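Swing wing kit: wings won't stay in step when swept
Model aircraft help, September

Flaneo
I'm building the Lulis kit of a swing-wing jet, part 724. With both wings forward they line up. Swept fully back, the left one stops short of the right by 2 mm. The gear sectors are glued to the pivots already. Is it the gears or the fuselage halves?

Drusville
Mine did that. Filed it a bit and it was fine.

Cabanatuan 91
Probably one tooth out on the left sector. Part the fuselage halves, sweep both wings back, lift the left gear clear and drop it in again one tooth over. Check it fully forward as well before you close up. If the pivot is glued solid, leave it and display the wings forward.

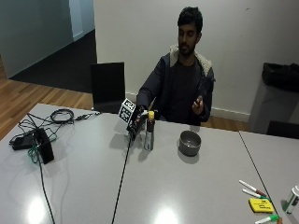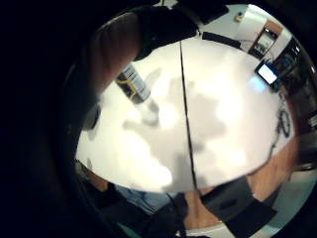
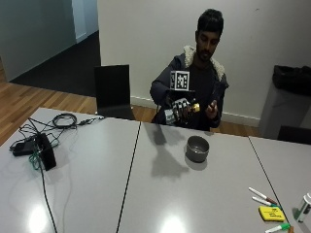 The pivots want a very thin smear of grease and no paint at all. Keep the small screws in something with a rim while the halves are apart. A round metal bowl like the one on the table in the last picture does the job. Don't fill the spine seam until the wings have been swung a few times.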